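Public Relations Writing
Handout for Unit 5: The pitch email and the media list
28 March 2024

Please read before the class. Parts 2 and 4 are needed for the written assignment. The slides repeat only the main points, so do not rely on them alone.

1. What we mean by a pitch

In Unit 4 we studied the news release. A release is a finished text which goes to many receivers in the same form. A pitch is a short personal message to one journalist, editor or podcast host, in which we propose a story. The release can be attached to the pitch or linked from it, but it does not replace it. Students often send the release with the words "Please find attached" and believe that they have pitched. In this course such an email is graded as incomplete.

A pitch asks for a decision. The receiver has to decide if the story fits the readers of the publication, and usually this is decided from the subject line and the first sentence. All the other work in the email supports these two places.

Some terms you will meet:

Beat: the subject area which a journalist covers regularly.
Embargo: an agreement that information is not published before a stated time. An embargo exists only when the other side has accepted it. Writing the word at the top of your email does not create an agreement.
Exclusive: an offer of the story to one publication only. You cannot offer an exclusive to two editors and wait to see who answers first.
Earned media: coverage which was not paid for.
Angle: the reason why this story is interesting for these readers now.

2. The parts of the pitch

Subject line. Keep it under nine words if you can. It should contain the news and avoid the company name, unless the company is known to the receiver. "Exciting news from Vadwood" tells the editor nothing. "Zeslow furniture maker starts repair service for old sofas" tells the editor the place, the actor and the action.

Opening sentence. State the story. Do not begin with a wish for good health or with the history of your client. If you have a true connection with the journalist's work, mention it in one sentence and be exact about which article you mean. If you have not read the article, leave this sentence out. Journalists notice a false compliment quickly, and it is remembered.

The evidence. Here you put one or two facts that support the story: a figure, a date, a change in price, a result. In the Vadwood pitch, the evidence was that 40 households had asked for repair before the service was announced. This fact was stronger than the three paragraphs about craftsmanship which stood in the first draft, and after the revision the paragraphs were removed.

The offer. Say what you can give: an interview, a visit to the workshop, data, pictures. Say who is available and when. An offer that cannot be kept is worse than no offer.

The closing. One line with a direct phone number. No slogan under the signature.

The whole email should not be longer than a receiver can read on a phone without much scrolling. I do not give an exact word limit in this course, but if your pitch is longer than this section, it is too long.

3. Pictures in the pitch

Many consumer and home publications will not consider a story without pictures. Therefore prepare them before you send the pitch. Three practical rules:

Do not attach large files to the first email. Give a link to a folder which opens without a password.
Write the caption yourself. If you do not, the desk will write it, and it will perhaps be wrong.
State who owns the rights and how the credit line should read.

A caption for the press is written in full, calm language and says what the reader needs in order to understand the picture. It does not sell. Compare "Stunning seating to fall in love with" and the line under the figure.

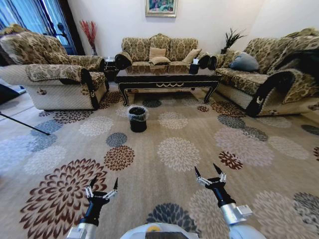 Figure 1. Living room with three upholstered seats around a long dark coffee table.

Captions are usually in the present tense. If there are people, they are named from left to right, with their position in the company. Check the spelling of each name with the person directly and not with a colleague. The date of the picture belongs in the file information, and in the caption only when it matters for the story.

4. The media list

A media list is a table with the people you intend to contact. A good list is small and it is corrected often. The agency Atanasov, whose working documents we use in the seminar, began the Vadwood campaign with a list of 80 contacts, bought from a database. After checking by hand, 30 remained. The others had changed their job, covered a different beat, or worked for publications that no longer existed.

The checking was done in January and the pitches went out after it was complete. I mention the order because in student projects it is often the other way, and then the corrections come from angry receivers.

For each contact, your table should have the following columns:

Name and publication
Beat, in your own words
Last relevant article, with date
Preferred way of contact, if it is known
Earlier contact with us, and the result
Notes

The column "last relevant article" is the one which students leave empty. Please fill it. It forces you to read, and it gives you the angle. Two contacts at the same newspaper may need two different angles. A business reporter in Zeslow will ask how many people the repair service employs and if it earns money. A home editor will ask what kind of sofa can be repaired, what it costs, and how long the family must sit on something else.
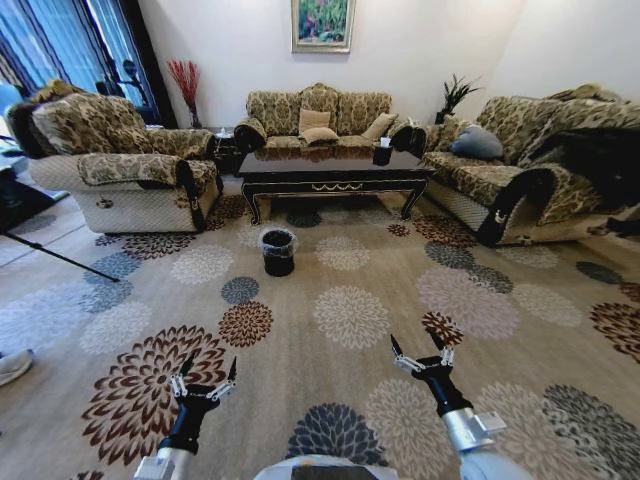

Divide the list into levels. Level A are the contacts for whom the story is very suitable, and these receive an individually written pitch. Level B receive a pitch with a common middle part and an individual opening. Level C receive only the release, if they have agreed to receive releases. Do not move a contact to Level A only because the publication is large. A small trade magazine with the correct readers can be more useful to the client than a national newspaper with one sentence on page twelve. It will be your duty to explain this to the client, and it is better to explain it before the campaign.

5. Follow-up

One follow-up is acceptable. Send it as a reply to your first email, so that the receiver does not need to search. It should contain something new, for example another fact or a new date for the interview. A follow-up which says only "Did you see my email?" has no content.

If the answer is no, thank the person briefly and write the reason in your list. "Not now, we had a repair story last month" is valuable information for the next campaign. If there is no answer after the follow-up, stop. Do not call the general number of the newsroom to ask about it.

When the story is published, read it carefully before you send it to the client. Errors of fact can be corrected with a polite message which names the error and gives the right information. An opinion you do not like is not an error. A missing quotation from the director is also not an error, even if the director thinks so.

6. Assignment

Write one Level A pitch to a home editor and one to a business reporter, both for the Vadwood repair service. Use the fact sheet from the seminar folder. Add a media list with the six columns from Part 4 and a caption for one picture of your choice.

Grading looks at the subject line, the angle, the evidence, and the correctness of the facts. Language mistakes lower the grade only when they change the meaning or when they are in a name. Many of us write in a second language and the editors know it, but a wrong name is a wrong name in every language.

Submit all parts in one file. Late work is accepted only if you write to me before the deadline.

Reading for Unit 6: the chapter on interviews in the course reader, without the section on television.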